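Jileo Roof Box 400

Cars & Towing > Roof Boxes > Jileo

A small wagon is a fine thing until somebody invites the in-laws. The Jileo 400 gives you 400 litres on top of the car, opens from either side, and has a lid that stays up by itself, even in a crosswind at a servo.

It weighs 16 kg empty and clamps to most square and aero bars. Fitting takes one adult and a modest amount of swearing. Check your car's roof load limit first, and remember the bars count towards it.

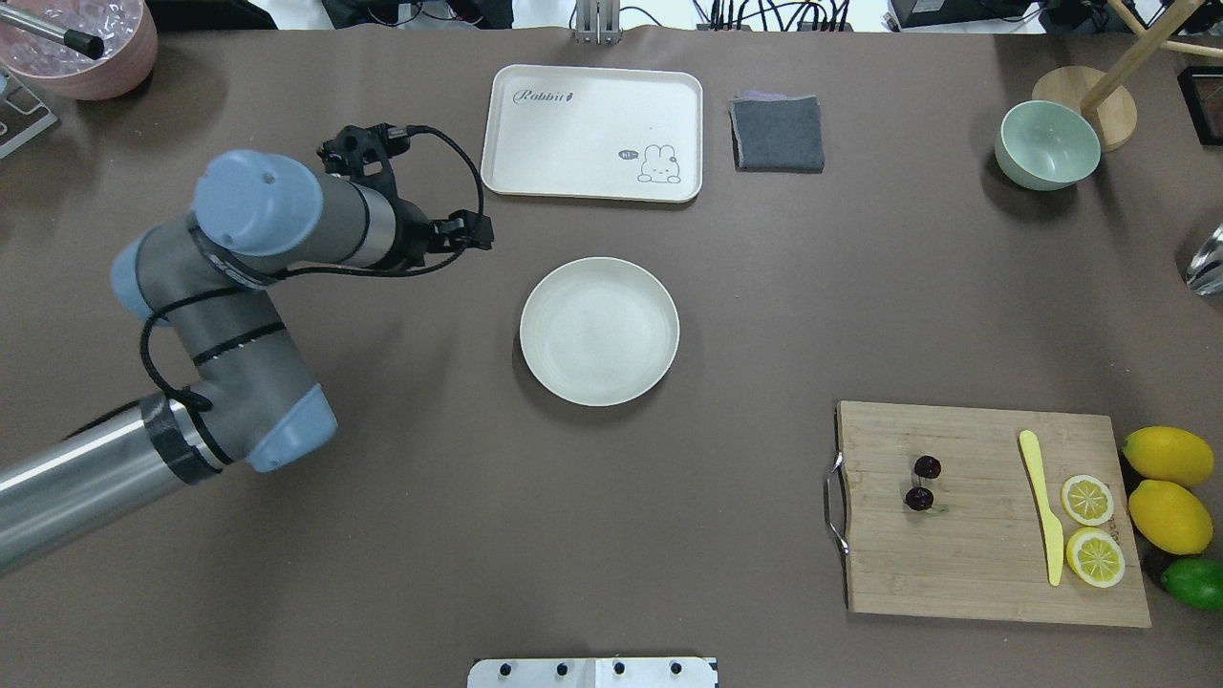 Tineke De Smet found it quieter than her old Stitano up to highway speed, but wrote that she'd have liked a second key hook and a warning about low car parks. Consider this the warning: with bars fitted, add 555 mm to the height of your car before entering anything with a roof.

Colours: matt black, or a grey that Jileo calls Storm
Locks: two, same key
Not suitable for: soft-tops, optimism about fuel economy

Fitting kit for round bars sold separately, $29. Price updated 28 October 2020.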